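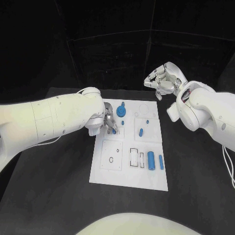

R. Sqalli

Section 4. Setting up the board station for a shift

Read this before the supplier's own guide. Theirs covers the arms. Ours covers the people who have to work beside them at Dotasberg, and it was written after the first months of running, when it became clear that the two were different subjects.

You will have been told that the station takes the fiddly work off your hands. Some of it, yes. The arms place blue parts on the white board: pegs, cylinders, the toothed pulley. Everything before and after that is still done by a person, and there is more of it than the sales sheet from Lirnance lets on. Allow 20 minutes for set-up at the start of a shift. The rota gives you 15. We have asked for this to be changed.

4.1 Before you switch on

1. Check the handover sheet. If the last shift left a fault open, do not start. Ring the line lead.

2. Lay the board flat on the dark table. The cloth creases easily, and a fold under one corner will tilt the board enough to spoil the run. Smooth it with the flat of your hand first.

3. Turn the board so that the printed pulley circle is at the far end, on the right. It is easy to get this wrong when you are tired.

4. Put out the loose parts from the tray. Use the layout card for the job. Do not go by memory, and do not go by what the previous shift had out.

5. Look along both arms for trailing cables. They should hang clear of the board and of your sleeves.

Caution: Keep your hands off the table from this point on. The arms are slow in normal running and people get used to that. They are not slow when they go back to the start position.

Note: The table must be clear of tools, cups and phones. This was always the rule at the hand benches too, but nobody enforced it there.

4.2 Starting a run

6. Close the side panel and log in with your own number. Shared logins were allowed during the trial and are not allowed now. The station records who is logged in for each stoppage, so if you log in for a colleague, their stoppages become yours.

7. Select the job on the Gritex screen. Check the job name against the card. Several names differ only in the last letter.

8. Press Start and stay where you can reach the stop button. You may sit down. The first version of this section said you must stand, and there was never any reason given for it.

9. Watch the first full pass. Pay most attention to the small upright pegs. A finger that comes in slightly wide can knock one over, and the station may carry on as though it were still there. 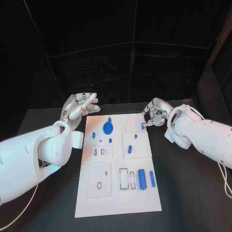 Fig. 4.2 Right hand at the small peg, upper right of the board. Parts still lying flat at the lower right.

10. If the first pass is good, sign the sheet and go on to 4.4. If it is not, see 4.3.

4.3 When it stops

Most of your time will go here. In October the station logged 363 stops that needed a person, across 757 runs. Those are our own figures, taken from the log. Management's summary for the same month mentions only the runs.

11. Press Hold. Wait for both arms to come to rest and for the lamp to go steady.

12. Read the message, then look at the board yourself. The message says what the station believes has happened, and it can be wrong. "Part missing" often means the part has rolled. "Slot blocked" has been shown with a perfectly clear slot.

13. Put right what you can see. Stand a fallen peg up again, or move a rolled cylinder back to its outline on the layout card. Do not push a part out of the fingers or the gripper. Use Release on the screen and take the part once it has been let go.

14. Write down the time, the message and what you found. Three words will do. If you skip this, the stop goes down as "operator", and there is a column for that.

15. Press Resume and watch the next pass as in step 9.

Caution: After three stops on the same part, switch to hand assembly and call maintenance. You do not need permission. You may be asked to try it once more, and you can say no and point to this page.

4.4 What the job is now

The old bench job was placing parts. This one is laying out, watching, and clearing up after a machine that places them. Some of us prefer it. It is easier on the wrists, and there is less reaching. It is also duller, and an hour of watching for a mistake that may not come is harder on the eyes than people expect.

Change over with a colleague every hour. This is in the local agreement, so it applies on busy days as well. The person coming off should do other work for the next hour, away from the screen.

Keep your hand assembly up. One shift in each fortnight is set aside for it. When the station was down for two days last year, the orders went out because enough people still remembered how to do a board by hand — and the new starters did not, through no fault of their own. Those shifts have been the first thing cancelled whenever the order book is full. Please report it each time.

The station has not cut the number of people on the line. It has not made a shift shorter either. Whether it is faster than two practised people at a bench depends on whether you count the set-up and the stops, and we think both should be counted.

4.5 Closing down

16. Let the run finish, or press Hold and then End.

17. Wait for the start position. Do not reach in early to save time.

18. Collect the blue parts and check them against the card before they go back in the tray. The smallest pegs are the ones that get lost in the cloth.

19. Fill in the handover sheet, including anything that looked odd but did not cause a stop.

Section revised March 2018. Replaces the loose sheet taped to the side panel, which should be thrown away.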